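Against the matching basket

Jun 11, 2021

Everybody is organizing. My sister, my neighbor, the couple across the landing who never used to own a label. Clear boxes, white boxes, boxes with a little window at the front so you can see the other, smaller boxes. I want to make the case for the ugly bin. One big ugly bin per room, no lid, no dividers, no label. Quick, before the stores talk you out of it.

I should say where I'm coming from. I worked four years on the floor at Murnetti, the housewares place out past the Dukport exit. Storage and laundry, mostly storage. I sold more baskets than anyone should. Woven ones, wire ones, the felt ones that went limp by Christmas. And what I saw, over and over, was the same customer coming back in a few months for more baskets. Same customer! Nobody comes back for more of a thing that worked.

So what goes wrong. My theory, for what it's worth.

The matching basket asks you a question every time you pick something up off the floor. What is this? Is a jump rope a toy or is it sports? Does the tape go with crafts or with mailing? Where does the flashlight live, and the one mitten, and the plastic lid that fits something, you just can't think what. You're tired, it's nine at night, dinner is still on the stove. You don't want a quiz. So you put the jump rope on the stairs. Then there's a stairs pile. Then somebody buys a stairs basket, and yes, we sold those, shaped like an L, 40 dollars.

An open bin doesn't ask. You throw it in. Done.

I know what people say to this. They say it's just moving the mess. Well, yes. Moving the mess is most of housekeeping. Dishes go from the table to the sink to the rack to the shelf and back to the table and we don't call that a failure. The floor is clear, you can walk to the bathroom in the dark, the vacuum fits. What more did you want from a Tuesday-type evening. I want the floor. The inside of the bin can be whatever it likes. 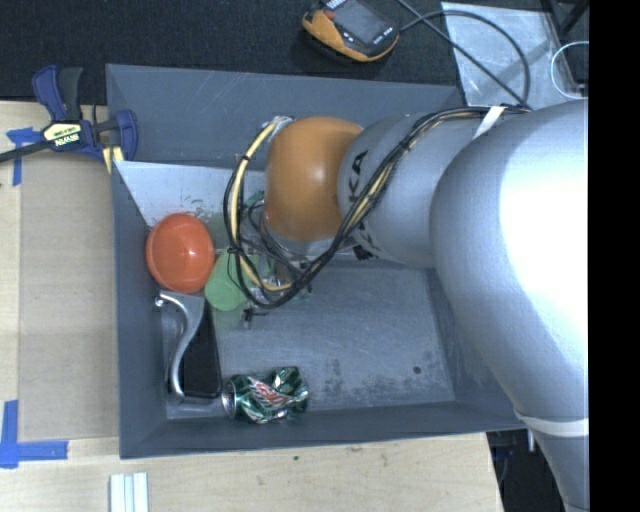 Color comes into it more than people think. Beige is the big seller, beige and that off-white they call oat or linen or sand depending on the season. Fine in a catalog, bad in a room where somebody is looking for something. Give me dull gray every time. A shiny red-orange thing up against a gray wall, you find it from the doorway without your glasses on, and you don't have to dig. And gray takes a beating. The pale scratches, the scuffs, the dark stains on the bottom, all that reads as a bin that has been used. Put the same marks on an oat-colored basket and you'd be shopping for a new one by the weekend. My own bin is a Trarneo, a model they dropped, and it has had wet boots in it, and potting soil, and a whole summer of sidewalk chalk. I rinsed it in the tub once. It did not get much prettier and I didn't care.

Sloping sides, too, while I'm on it. Straight-sided boxes look smart lined up on a shelf and they are miserable to reach into. Things get stood on end in the corners and stay there. With a slope your hand goes down and the stuff kind of rolls to you. Also they nest when they're empty, so you can keep a spare without giving it a closet.

And no lid. I can't say this loud enough. A lid is where tidying goes to die. The minute there's a lid, somebody puts a magazine on the lid, then a sweater, and now to put away one toy car you have to relocate a sweater. At Murnetti we had a bin that came with or without, the lid was extra, and people bought the lid almost every time, it felt more finished. I bought the lid myself. It's behind the water heater.

OK, the objections, I promised myself I'd be fair.

One. Small stuff sinks. True. Buttons, beads, screws, the tiny shoes that come with dolls, all of it goes straight to the bottom and lives there. I'm not a maniac, I keep a jar for that. One jar, on the windowsill. Anything smaller than a walnut goes in the jar. I don't have a system of jars. If I catch myself wanting a second one I go for a walk.

Two. Sharp stuff and breakable stuff. Obviously not in the bin. Scissors in a drawer, glass on a shelf. I shouldn't have to type that but I've had letters.

Three. It looks bad when company comes. Here I'm going to be a bit rude. Company has a bin too. Company has a chair in the bedroom with a week of clothes on it, company has a drawer in the kitchen that only opens halfway. If it really bothers you, the bin has handles, walk it to the bedroom and shut the door. It takes less time than it took me to write this paragraph. Try that with a wall unit.

Four, and this is the good one, the one I lose sleep over. Doesn't a big open bin just let you keep too much? If you never sort, you never throw out. I think this was the best argument against me for a long time and I still half believe it. My answer is that the bin is a fixed size. It fills up. When it's full and stuff starts sliding off the top, you tip the whole thing out on a sheet and you sort it then, once, for an hour, with the radio on. Half of it is trash. You'll be amazed at the dried up markers. Then you put the good half back and you're set till fall. One bad hour a season against a small quiz every night. I know which I'd pick, and I know which one I actualy do.

What you can't do, when it's full, is get a second bin for the same room. That's the whole deal. Break that rule and you're me in the basket aisle with a cart.

Money, quickly. I went back through my bank statements this spring, all the way to when we moved in, and added up everything I'd spent on things to put things in. Baskets, boxes, hooks, shelf inserts, the bamboo drawer thing, the shoe tower (don't). It came to 2,885 dollars. With an employee discount for a good part of it! I sat there for a while. That's a trip. That's a dishwasher, and we didn't have a dishwasher, we had eleven felt cubes. The two bins I use now, front room and kids' room, were 30 dollars for the pair at a yard sale, and the man threw in a rake.

And the worst spending was always right after a show or a magazine spread, never when the house was at its messiest. When the house is really messy you just clean it. It's when it's nearly fine that you start thinking a matching set would get you the rest of the way.

There's a shelf system, Bartoš, very handsome, I won't pretend it isn't. Solid, quiet drawers, a place for everything. We had one on the floor as a display and I dusted it every morning. A full wall of it ran more than 4,000 dollars before delivery. I used to pull the drawers out just to feel them slide back. But the display had nothing in it. Three folded towels and a wooden pear. That's what you're being sold, really, a room owned by people with three towels. Nobody's kid has ever come home with a papier-mache volcano in that room.

I'd like to see the drawer the volcano goes in.

My mother, who raised four of us in a house with two closets, had a washtub. Galvanized, dented, sat at the bottom of the stairs. If you left it out it went in the tub, and if you wanted it you went and got it out of the tub. Skates, library books, a recorder, somebody's retainer once. She never said a word about organizing in her life and I don't remember ever being late for school over a lost shoe. OK, once. The shoe was in the tub, I just hadn't looked under the skates.

I think about how little she argued with us over it. With the baskets, I was arguing constantly. That's not where that goes. No, the blue one. No, the OTHER blue one. A five year old can't read the label and a husband won't. The first evening with the gray bin I said "everything in there" and they did it in the time it took me to find the remote. Which was in there, later. Everything is in there, later.

So if you've got a cart full of oat-colored cubes open in another tab right now, close it. Go look in the garage first, or a hardware store, the back aisle where they keep the stuff for mixing cement and washing dogs. Get the biggest one you can carry when it's full. Don't get the lid.

I've got to go, there's chalk on the stairs again and it's supposed to rain.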